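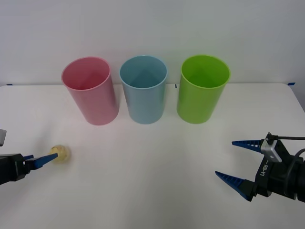
Wollwood Complete Edition, Hardcover Box Set

Publisher: Honano
Format: Hardcover volumes in a slipcase
Volumes: 3
Extent: 395 pages per volume, full color
Trim: Standard North American comic size, enlarged
Reading direction: Left to right
Recommended reader age: Teen and older
Availability: In stock. Orders received before noon on Monday are included in that day's shipment.

Overview

Honano is pleased to offer the complete run of Wollwood in a permanent library edition. The set gathers every issue of the monthly series, the two annuals, and the short backup stories that appeared in the anthology title Ileo during the series' second year. The backup stories have not previously been reprinted and are placed here in story order, between the issues they were written to accompany.

Wollwood follows the residents of a lumber town in the years after its only mill is bought by the Heiskanen company and closed without notice. The first story line concerns the search for the mill's missing payroll. Later issues move between the town's past and present, and the final year of the series returns to the winter in which the mill was built. Readers who know the story only from the paperback collections should note that those collections ended before the final year and did not include the concluding double-length issue.

Contents by volume

Volume One contains the opening story line, "Payroll," the story line "Second Shift," the first annual, and the complete letters pages from the first year.

Volume Two contains "The Heiskanen Papers," "Low Water," and all of the Ileo backup stories. Pages first printed in black and white in Ileo remain in black and white. They have been scanned from the original boards where the boards could be located, and from file copies in the remaining cases.

Volume Three contains "Foundation Winter," the second annual, the double-length final issue, and a supplementary section. The supplementary section includes the original series proposal, the full script of the first issue, character and town designs, a map of Wollwood, and a gallery of covers, including retailer variants.

Restoration

All color pages were prepared from the publisher's digital files. The first year of the series was originally printed on uncoated newsprint, and its colors were adjusted at the time to suit that paper. For this edition the values have been reset for a coated matte stock, with the original printed issues used as the reference. No pages have been redrawn. Lettering errors noted in the letters pages have been corrected in two places, and both corrections are listed in the notes at the back of Volume Three.

Double-page spreads have been given additional space at the inner margin to prevent loss of art or lettering in the binding. Customers who own the earlier paperbacks will find that several spreads in "Low Water" now show art that was previously hidden in the gutter.

Binding and materials

Each volume is section sewn and case bound in cloth-covered board, with a stamped spine and a ribbon marker. Dust jackets are not supplied. The slipcase is made of rigid board with a printed paper wrap, and carries a new illustration that continues across both sides and the spine. The volumes are numbered on the spine in reading order.

Signed edition

A signed edition is offered in a run of 305 sets. The contents are the same as those of the standard set. The signed edition adds a bookplate, mounted inside the front cover of Volume One, and a portfolio of prints reproducing the covers of "Foundation Winter." Orders for the signed edition are limited to one set per customer. Requests for particular bookplate numbers cannot be accommodated.

Purchase of single volumes

The volumes are not sold separately. Replacement of a single volume is available to customers whose set has arrived with a printing or binding fault. Please see the section on returns.

Ordering by libraries and schools

Institutions may order by purchase order. Catalog records are supplied on request at no charge. A set ordered for circulation may be shipped without the slipcase; please state this on the order form. Each volume carries its own ISBN as well as the ISBN of the set, so that volumes may be cataloged and lent individually.

Ordering by retailers

Standard trade terms apply to the box set. The signed edition is sold on a non-returnable basis. Display copies are available to stores ordering three or more sets, and should be requested at the time of the order. Changes to an order can be accepted until the invoice has been issued.

Shipping

Sets are shipped in a fitted carton with corner protection. Because of the weight of the set, expedited delivery is not offered to addresses outside the continental United States. A tracking number is sent by e-mail when the carton leaves the warehouse.

Returns and replacements

Unopened sets may be returned within 30 days of delivery for a full refund of the purchase price. Sets that arrive damaged should be reported within the same period, with the order number and a short account of the damage. Please keep the carton until the report has been answered. Light scuffing of the slipcase is not considered a fault in the standard edition.

Related titles

Ileo: The Collected Anthology, paperback
Wollwood: Payroll, paperback (out of print)
Wollwood: Second Shift, paperback
Wollwood Town Map, folded poster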